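Ticket 210 – Brown worktop, scuffs and smudges will not wipe off
Site: Sandau, ground floor
Category: Furniture and surfaces
Priority: 3
Status: Open, waiting on supplier

Reported Wednesday, 8:40. The matte top has dulled since the last cleaning. Wiped it down twice with the Closamau spray and a microfiber cloth. The marks lightened while the surface was damp and came back once it dried. Same result with plain warm water.
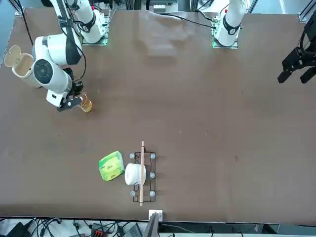

The Closamau spray is sold for gloss and semi-gloss boards, and the label says to test it first on matte finishes. We did not do that. I suspect at least part of the trouble is residue from the cleaner and the rest is wear. There is a hazier patch near the top center and a small dark spot on the right side, and I would like those two handled separately. Drinks get handled over this top too, like the small glass of amber-colored liquid at the left, so sugar film is another thing to rule out.

Steps so far:
Stopped using the spray.
Dish soap, one drop in a quart of water, rinsed and dried – slight improvement on the smudges, none on the scuffs.
White eraser on the dark spot, light pressure – no change.

Asked Magbanua for a matte board cleaner. They quoted $89 for a kit with 3 pads, delivery to Clalholm only, so someone has to pick it up there.

Next: try the kit on the underside first, then on the hazy patch. Leave the dark spot until the supplier answers. No wax or polish on this top in the meantime.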